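Reviews > Software > Simulators and practice kits

Stoker kitchen pack, reviewed after a long month of use

By Leidy Bermúdez

I have been meaning to write this up since the start of October, when Nilton Guzmán and I finally gave in and bought the kitchen pack for Stoker. We teach an arm to do small kitchen jobs by showing it how, over and over, and doing all of that on a real worktop had worn us both out. Stoker lets you drive a pretend arm around a pretend kitchen and save each go as an example for the learning system. You get a counter, a set of things to put on it, and a recorder that runs quietly while you work.

Let me start with what I love, which is the setting up. You choose your objects, press one key, and they land in fresh places. After years of nudging onions about by hand between takes, I could have wept! In our first proper stretch we saved 600 examples, and I still had the energy to cook supper afterwards. Nilton is the quicker driver of the two of us and he can get through 60 in a morning, provided he has had his tea and the dog stays out of the room.

The driving itself takes a bit of learning. I used the hand controller, and for the first afternoon I was forever coming in too low and bumping the counter. There is a setting called "gentle stop", tucked away on the third page of the options, and I do wish it were switched on from the start. With that sorted, the arm follows your hand nicely, though turning the wrist still feels a touch slow to me.

Now for the grumbles, of which I have a few. The wire basket is a lovely thing to look at and a misery to pick up. The fingers catch in the mesh, or seem to, and we threw away 141 tries before we settled on going for the rim every time. I also found that the camera view from above makes it hard to judge height, so I tend to creep down the last little bit – good manners in a person, but the learning system copies the creeping too, and then you have an arm that dithers. Nilton told me to commit or start again, and he was quite right.

Throwing out bad examples could be easier as well. Each one has to be opened, watched and ticked, and there is no way of marking one as a dud while you are still driving. I keep a pencil and a scrap of paper by the keyboard for it. The saved files, on the other hand, are tidy and sensibly named, and they went into our Plarkurow training setup with only 15 minutes of fiddling.

Would I buy it again? Yes, and I'd buy it sooner. If you work alone, do try the free counter first and see how you get on with the controller. We are going to give the drawers a go next.
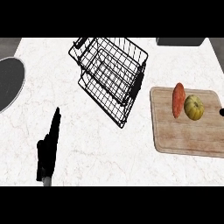
The marble counter in Stoker, with the wire basket at the back and the vegetables on their board.

Contact the reviews desk | © Dokport | Back to top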